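Trurnanari student project puts tidying robots to the hair tie test, and asks for patience
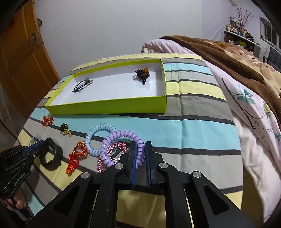 Reading time: 1 minute

The robotics club at Trurnanari College has spent August collecting examples of a job most people would do without looking: picking up hair ties and putting them in a box. Members work at home with hand-held grippers, on beds and desks, and the recordings will be used to train a small robot arm at the Heltivby workshop.

The club is in no hurry to promise results. Its target is 2000 recordings from 36 students, and it has set itself a plain test for the end of term: 10 hair accessories, picked up one by one, by a robot with no help.

An earlier try with wooden blocks went poorly. The arm managed them on the workshop table and failed on a blanket. Coiled ties, beads and knotted cord on striped bedding are a harder case, and the club doubts that more recordings alone will fix it.

Fonov, which is paying for the arm, has agreed that the results will be published whatever they are – failures included. The Dehghan schools robotics prize, which the club has entered, does not ask for this. The club thinks it should.

Press contact: Robotics Club, Trurnanari College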